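GANHAM ALLOTMENTS AND GARDENS SOCIETY
Minutes of the July members' meeting, held in the Turcotte Rooms at 7.30 pm

Welcome
The chair thanked everybody for turning out on such a sticky evening, and for bringing so many courgettes for the sharing table that a second table had to be found. Apologies were taken from members on the lower plots who were still busy with the hosepipe rota.

Minutes of the last meeting
Agreed, with one correction: the plum tree by the top gate is a Gastow Early and was down as a damson. Our apologies to the tree and to the plot holder who planted it.

Money
The balance stands at £2152, with the water bill still to come. Seed potato sales brought in £236, a lovely result considering how late the delivery was. Members were reminded that rents can be paid at the hut on Friday evenings, by cheque or in cash.

Water
There was a long and good-natured talk about the tanks. The two at the Narusis Lane end are drained by teatime on warm days, and those who come up after work are finding nothing left for their beans. It was suggested that we buy a 3000 litre tank to stand behind the hut and take the rain off the roof. Several members liked the idea very much, though one wondered whether the ground there would bear the weight - it was soft all through the spring. Agreed to get two prices and to ask the parish about the ground before spending anything.

Washing of fleece and netting
A member asked how others get their crop fleece clean at the end of the season, as hers comes off the carrots green and smelling of pond. Advice was plentiful. Most favoured a cool wash with very little powder, inside an old pillowcase, after a good shake outdoors. Netting should be soaked in a bucket and kept well away from any machine, as it tangles dreadfully.
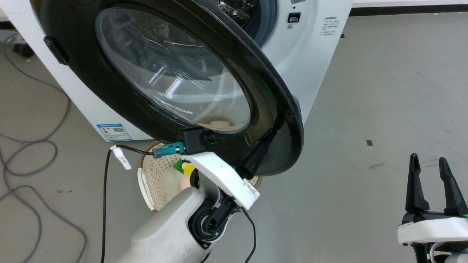

Item 5: front-loading machine with the door open.

Open afternoon
Teas will be served from two o'clock, with cakes to the hut by noon, please. The plant stall will go beside the compost bays again, where there is a bit of shade. Offers of bunting, trestles and jam jars would be very welcome - small jars especially.

Any other business
Would whoever borrowed the long-handled loppers kindly put them back? The badger has been at the sweetcorn again. Thanks were given for the new bench, which has been much sat upon already.

The meeting closed at 9.10 pm, and the leftover courgettes were pressed upon everyone at the door.

Recent items
Hosepipe rota, upper and lower plots
Blight watch: what to look for
Minutes of the spring meeting
Seed order form

Ganham Allotments and Gardens Society | Contact the secretary | Back to top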